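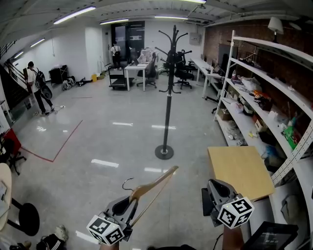
Can a machine hang up coats yet? (small workshop, staff of 7)

Posted by Maureen Hulme, 2/8/20
Filed under: Home and workplace, robots and automation

Hoping someone here knows. I run the upstairs unit at Lodside, mostly repairs and a bit of light assembly, and end of every day is the same. Coats on chairs, hangers all over, shelves a mess. I spend 15 minutes putting it right and then I do it all again next day.

My brother in law saw a talk in October and came back saying robots can do all this now, tidy a room, hang things up, put stuff back on shelves. I have my doubts. We have a washing machine that can't tell when it's finished.

So what I want to know:

is there anything you can buy today that would put a wooden hanger on one of those tall black coat racks with the curved arms. Just that. Not even the coat.

and if not, is there anything for the floor at least. It's a big smooth pale floor, should be easy?

Budget is not big. I was quoted £583 for a floor cleaner from Prandeo and nearly said yes but it said nothing about chair legs and we've got plenty of those. Also there's stairs, with a railing down one side but obviously a railing doesn't stop something two inches high.

Thanks in advance. Please no links to films of robots doing backflips, seen them.

Farzad Rezaei
Member, Jingate

Short version, no for the hanger, yes-ish for the floor.

Longer. I worked on packing lines for 18 years, last few with arms. An arm will pick the same box from the same spot all day and never moan. Move the box a hand's width and unless somebody's paid for cameras and a lot of setting up, it grabs air. Your hanger is far worse than a box. Thin, odd shape, metal hook one end and a long arm sticking out the other, so it swings round in the grip. Then the hook has to go over a curved arm, from the right side, at the right angle, and if you push a bit wrong the rack tips, because it's a pole on a round base. You do all that without looking. A machine has to work out every bit of it.

Getting hold of the hanger is the easier half btw. A two-fingered gripper will hold one fine. It's the putting down.

People are working on it. The way I've seen it done, a person does the job with grippers in their hands, over and over, and the machine is meant to learn from that. Patterned cubes on the grippers so a camera can tell where each one is. Sensible idea. But needs loads of goes, and then you change the rack and who knows. I would not expect to buy one for a workshop any time soon and definately not on your money.

Shelves, same answer. Boxes ok one day. Plastic bags no. A bag is a different shape every time you touch it.

Floor: the small round cleaners are decent on smooth floors. Put chairs up first. Check it has a drop sensor for the stairs, most do, and test it with you stood there. Shiny or very dark floors can fool some sensors so ask before you pay. Keep cables, straps and bag handles off the floor, they wrap round the brush and then you're on your knees with scissors.

thorgeir_b

Agree with above mostly. We had a Þorgeirsson floor unit at our place (no relation!!) and it was good for seven weeks then lived under a desk. Not broken, just every night something was in the way, a trolley or a bit of board somebody had leaned up, and it would stop and beep. So you end up tidying for the robot. Which is the job you wanted rid of.

Ours cost less than 583 too. I'd haggle.

For the coats, have you tried more hooks. I mean it. People don't use hangers at work, they want to sling it on and go. Take the hangers away, get a rack with two rows of hooks, stick it next to the door. Ours went from chairs to hooks more or less overnight and no electricity needed.

just_pat

Robots will be doing all of it in five years, my nephew says so. Get a quote from a few firms and play them off. Or get a cleaner.

Maureen Hulme

Thanks all. Farzad that makes sense about the hook, I tried it slowly last night and you do sort of feel for it with your wrist, never noticed. Going to move the rack nearer the stairs and bin most of the hangers. Have asked Prandeo about the drop sensor and about shiny floors, no reply yet. Will put up what they say.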